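Home Pantry and Snack Shelf Safety Check, with my comments

I go through this list every January, usually with a mug of tea going cold beside me, and I always find something I'd rather not have found!
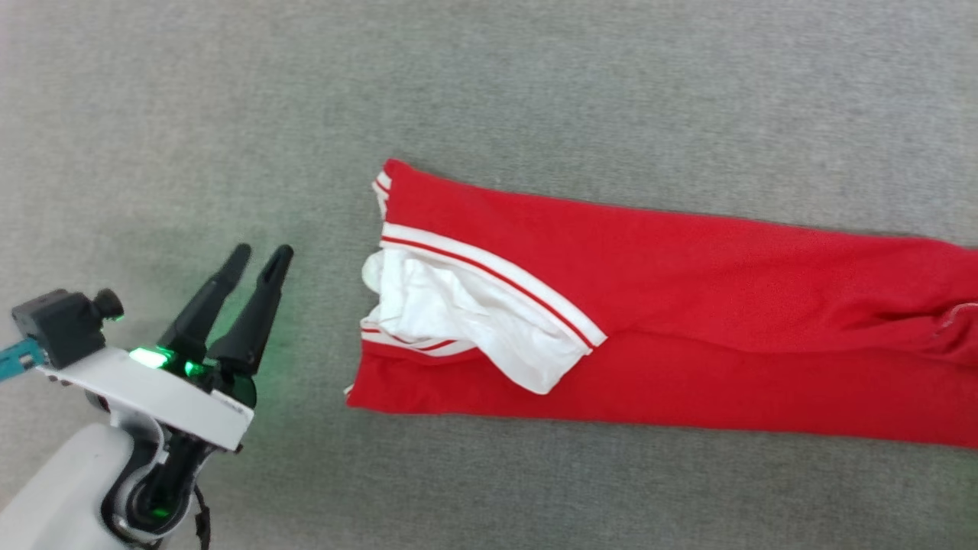
Peanut butter: lid tight, no off smell. OK. The Dornness crunchy had separated, so I gave it a good long stir and put it back (still delicious on toast, by the way).

Honey: crystallized, but perfectly fine. A warm water bath will sort it out.

Flour and oats: check for bugs, including under the flaps. FAIL on one bag of Wurnitz oats. Out it went, and I wiped down the whole shelf.

Canned soup: look for dents on the seams, bulges, rust. 2 cans tossed. I know it feels wasteful, but please don't talk yourself into keeping a bulging can.

Nuts: taste one. The Plitach walnuts were bitter, so they're gone too.

Fridge thermometer: 40 F or below. OK, but check it again after the next big grocery run.

Leftovers: anything older than 3 days goes, and yes, that includes the mac and cheese I was saving for myself.

Still to do: wash the cookie tin, and find the lid for the Nasr rice tub.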